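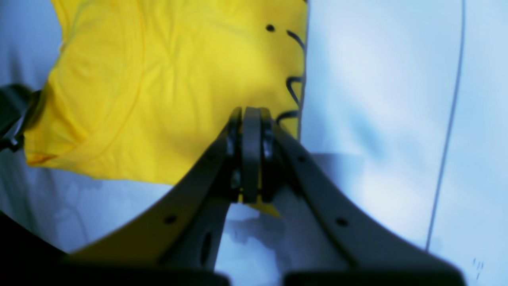
Figure 1. Creased yellow fabric with a curved seam.

What Happens to Old T-Shirts in Gillport?
Social Studies Project Report
Nattawut Bunnag and Lertchai Boonyarit
June 22, 2023

Introduction

Most people we know own more T-shirts than they wear. They come from sports days, summer jobs, trips and sales, and after a few years many of them sit at the bottom of a drawer. Our project looked at what households in Gillport do with T-shirts they no longer want. We chose T-shirts because almost everyone has them, they wear out faster than coats or jeans, and they are hard to sell secondhand for more than a dollar or two.

We had two main questions. The first was how people get rid of T-shirts and how they decide between the choices they have. The second was what the places that accept used clothes do with them afterward. We did not try to measure the total weight of clothing thrown away in town. The town garbage service does not record clothes separately, so there was nothing to compare our answers with.

Background

There are three places in Gillport where you can leave used clothes. The first is the Flonia thrift store on the main street, which takes donations at the back door in the mornings. The second is the row of metal drop boxes beside the parking lot at Suwannarat Market. The third is the town recycling yard, where a container for textiles was added last September.

Before the container was added, clothes brought to the yard had to go in with the general trash. The staff there told us that people still do this out of habit, because the new container is behind the cardboard press and the sign faces the exit.

Clothing that is not sold in town is picked up by Grornemier, a sorting company that works with several towns along the coast. It does not pay for mixed bags, but it does not charge for the pickup either. Both the thrift store and the recycling yard use it. The drop boxes at the market are emptied by a different hauler, and we were not able to reach that company during the project.

Method

We wrote a one-page questionnaire with nine questions and handed out 204 copies. Most went to families through homeroom teachers at our school. The rest were left at the public library and the laundromat next to it. We got 153 back, or three quarters of what we handed out. The library copies came back least often. We think people took them home and forgot them.

We also did short interviews with 30 people outside the thrift store and at the recycling yard. We asked them what they had brought, how long they had been keeping it, and whether they knew where it would go next. Each interview took less than five minutes. Lertchai asked the questions and Nattawut wrote down the answers. We did not ask for names.

Finally, we spent one morning in the back room at Flonia to see how donations are sorted, and we sent a list of questions to Grornemier by email. The company answered all but one of them. The one it left out was about prices.

Results from the questionnaire

The most common answer to "What did you do with the last T-shirt you stopped wearing?" was that it became a cleaning rag. We had expected donation to come first. Donation was second, and throwing it in the trash was third. Passing the shirt on to a younger brother, sister or cousin came fourth. A small group said they could not remember, and a few wrote that they had never gotten rid of one.

The reasons people gave were mostly practical. Stains and stretched necks were the main reasons for making rags. People who donated usually said the shirt was in good condition but did not fit, or that they did not like the print on it. Several parents mentioned team shirts and event shirts, which are often worn once and have a date or a sponsor on the back.

Color came up more than we thought it would. One of our questions asked which T-shirts stayed unworn the longest, and people often named strong colors such as yellow, orange and lime green. One parent wrote, "He gets a bright one every year from camp and I have never seen him choose it." Black, gray and navy shirts were usually worn until they had holes. This matches what we heard at the thrift store, where plain dark shirts leave the rack first.

Many people wrote that they did not know if a damaged shirt could be donated. Some thought it would be rude to give one. Others put everything in the bag and expected the store to sort it out.

Results from the interviews

People who came to the recycling yard were mainly there for something else, such as cardboard or yard waste, and had added a bag of clothes to the trip. People at the thrift store had come for that reason only. They had also kept the clothes for longer before bringing them. One woman told us the bag had been in her car since the winter.

Only a few people knew what happened after drop-off. The most common belief was that everything given to Flonia was sold in Flonia. Some thought that clothes in the textile container were burned. When we explained that both places send what they cannot use to the same sorter, several people said it made no difference to them, and one man said he would start using the yard since it was closer to his house.

How clothes are sorted

At Flonia each bag is opened on a table and the clothes are taken out one at a time. The sorter looks at the neck, the underarms and the bottom hem, because those are the places where a T-shirt usually fails. The side seams are checked next. If a shirt has twisted so that a seam runs across the front, it is set aside. Washing is not done at the store, so anything with a smell is also set aside.

Shirts that pass are put on hangers by color and stay on the rack for one month. After that they go into a bin near the register at a lower price. Whatever is left in the bin goes into the bags for Grornemier.

Grornemier told us that it sorts clothing into wearable items, wiping cloths and fiber. Wearable items are sold to other secondhand dealers. T-shirts that are too worn for this are useful as wiping cloths if they are mostly cotton, and they are cut up with the seams and thick prints removed. Mixed fabrics and very small pieces are shredded for padding. Damp bags are the biggest problem, because one wet item can spoil the rest before the bag is opened. The company asked us to mention this in our report. 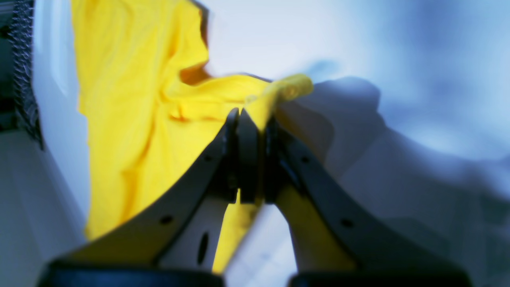
Testing labels

Since the sorter needs to know what a shirt is made of, we did one small extra test. Each of us checked the labels on the T-shirts in our own homes. Many labels were missing or too faded to read, and the oldest shirts were the worst. Labels printed straight onto the cloth had worn off sooner than sewn ones. A shirt marked 100 percent cotton was easy to find among plain shirts but less common among sports shirts.

We also asked our families to guess the fabric by touch with the label covered. They were good at picking out sports shirts and not very good at telling pure cotton from a cotton blend. We did not do this with enough people to draw any firm conclusion.

Problems with the project

Our sample was mostly families with children at one school. Older people and people living alone are missing from most of it, and they may buy and keep fewer T-shirts. The question about the last T-shirt also depends on memory. If we did it again, we would ask people to keep a list for one month.

We would also begin contacting companies earlier. We waited until the questionnaires were back before we called the hauler for the market boxes, and by then there was not enough time to try a second phone number.

Recommendations

The sign for the textile container at the recycling yard should be turned to face the entrance. We told the yard supervisor this and she agreed to ask for a new post.

Flonia could put a short list on its back door saying which damaged clothes it accepts for the sorter. Stained or torn T-shirts are fine if they are clean and dry. The people we interviewed would have liked to know that.

Schools and clubs that order event shirts could ask families first if they want one. Our own school orders a shirt for every student on field day, and the extra sizes are still in a closet by the gym. We have written to the student council about next year's order and have not had an answer yet.

Thanks

We thank the staff at Flonia for letting us spend a morning in the back room, the public library for keeping our collection box on its front desk, and everyone who filled in a questionnaire.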